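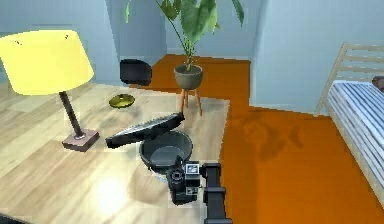 Chapter 9: Lighting the Home

Textbook > Household Studies > Unit 3 > Chapter 9

Previous | Contents | Glossary | Next

Print this page
E-mail this page

Daylight comes into a house for nothing, but it moves. A kitchen that is bright at breakfast may be dull by four in the afternoon, and in November it may need a lamp all day. This chapter deals with how people plan artificial light for ordinary rooms, what kinds of lamp they use and how the cost is worked out. Chapter 10 goes on to heating.

Most rooms need more than one kind of light. General light fills the whole room and lets people walk about safely. Task light falls on one place where close work is done, such as a worktop, a desk or a sewing machine. Accent light is used to pick out a picture or a shelf and does little else. A table lamp can give task light or soft general light, depending on its shade and on where it is put.

The shade matters a good deal. A pale cloth shade lets light through its sides and spreads it across the room. A dark or metal shade sends nearly all of it up and down. Two people sitting under the same bulb with different shades may disagree completely about how bright it is. 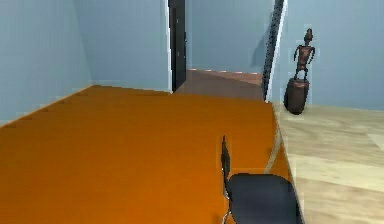
Why does a room with dark furniture need more light?

Dark surfaces take in most of the light that reaches them and send little back. Pale walls and ceilings reflect it, so the same lamp goes further. Repainting a ceiling white is often cheaper than adding a second fitting.

The Notcombe survey

The figures used in this unit come from a survey of homes in Notcombe carried out by Aisyah Osman and Fikri Tjoa. They visited 284 homes and were able to use the results from 274 of them. In the others the meter readings were incomplete. Each household kept a lighting diary for 18 days, noting when lamps were switched on and off and in which room.

Kitchens had the longest hours of use. Halls and landings came next, mainly where lights were left on through the evening for children. Bedrooms varied so much from house to house that Osman and Tjoa gave no average for them. Table 9.1 sets out the results by room, and you will need it for the exercises at the end of the chapter.

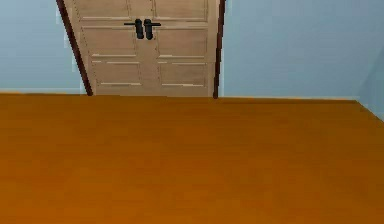
9.1 POWER AND BRIGHTNESS

The power of a lamp is measured in watts and tells you how fast it uses electricity. Its light output is measured in lumens. Older books often treat the two as the same thing, which was near enough when every household bought filament bulbs. An LED lamp of 9 watts can give as much light as a filament bulb using several times the power, so the lumen figure on the box is the one to compare.

To find the energy used, multiply the power in watts by the hours of use and divide by 1,000. The answer is in kilowatt-hours, the unit printed on the bill. A 9-watt lamp left on for 18 hours uses 0.162 kilowatt-hours.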